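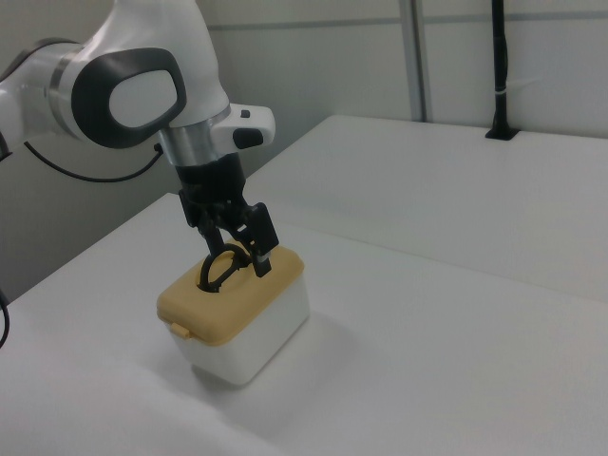 **Handout 3: recording demonstrations**

Task: lidded box, Vostivel set. Each operator records 18 episodes, then hands over. Start every episode from the home pose -- no exceptions.
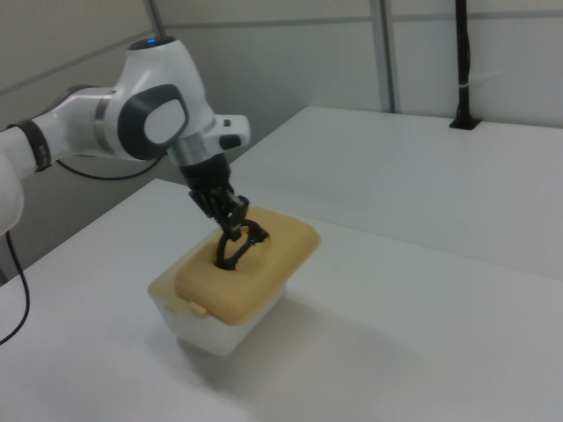 Label each episode as success, failure or abort. Keep the failures; they go in a separate split.

Vary the box position between episodes, but keep the lid orientation within the limits on sheet 2.

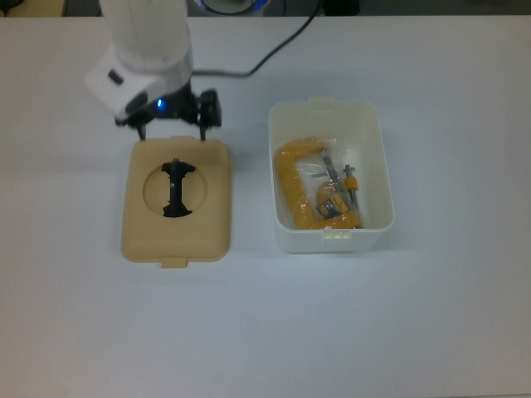 Itsuki Koyama would drop the aborts altogether, as they taught the Akholm policy to hesitate.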